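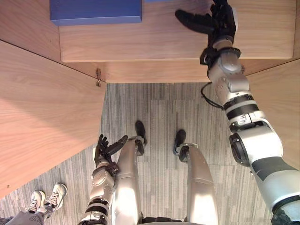 In June I played my first club competition at Peltby, and I want to write it down before I forget how nervous I was.

Peltby is a short course, par 70, with small greens and many trees. I have been a member there for one winter only. My handicap is 20, so I did not expect a prize, but I hoped to finish without losing all my balls in the creek on the fourth.

I was drawn with Jennylyn Barredo and Rosimeire Caldeira, who both know the course much better than me. Jennylyn hits the ball very straight and very low, under the wind. Rosimeire told me on the first tee to leave my driver in the bag until the sixth hole, and I listened to her – mostly. On the third I took it out and found the trees on the left. I made an eight.

After that I used my five wood everywhere and the game became calmer. The best moment was at the twelfth, where the flag was 138 metres away, slightly downhill. I hit a seven iron and the ball stopped close enough that I could not miss the putt. My first birdie on this course! I was so happy that I forgot my towel beside the green and had to walk back for it.

The greens were faster than in spring. I left many first putts too long, and three times I needed three putts. This is what I must practise now, even if the driving range is more fun.

I finished in the middle of the list. Jennylyn came fourth and was a little annoyed about the last hole, where her ball went into the bunker and stayed there for two shots. We have put our names down together for the next one.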